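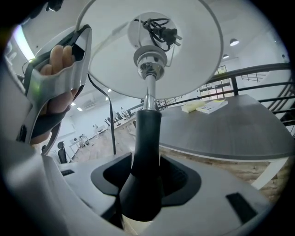

Wie viele Demonstrationen braucht eine Greif-Policy, die nur mit Handgreifer-Daten trainiert wird? In unseren Versuchen reichten 868 Demonstrationen, danach wurde die Kurve flach.

4.2 Datenerhebung mit dem Handgreifer

Abb. 3: Sicht der Greiferkamera auf eine Tischlampe mit weißem Schirm. Chromstange in der Mitte, schwarzer Fußteil in der Aufnahme des Greifers.

Aufgezeichnet wurde an wechselnden Arbeitsplätzen, kein Laboraufbau, keine Marker. Jede Episode höchstens 30 Sekunden, längere verworfen. Synchronisation der Kamera mit der Öffnungsweite wie in Abschnitt 3. Objektposition vor jeder Episode neu gewählt, Vorgabe durch Zufallsliste (V. Bech).

Hohe, schlanke Objekte machen Probleme: der Schirm füllt einen großen Teil des Bildes, für die Posenschätzung bleiben Tischkante und Hintergrund. Glänzende Metallteile zusätzlich ungünstig, weil sich Merkmale auf Reflexionen mitbewegen. Wir maskieren daher den Bereich zwischen den Backen und schätzen die Kamerabewegung nur aus dem Rest. Maske ist fest, wird also nicht pro Bild neu berechent.

Training über 3000 Epochen, Auswertung alle 10 Epochen auf dem Drindov-Testsatz. Die Variante ohne Maske verliert vor allem bei Lampen und Flaschen, bei flachen Objekten kaum Unterscheid. Einzelwerte in Tabelle 2, Annotation V. Sheikh.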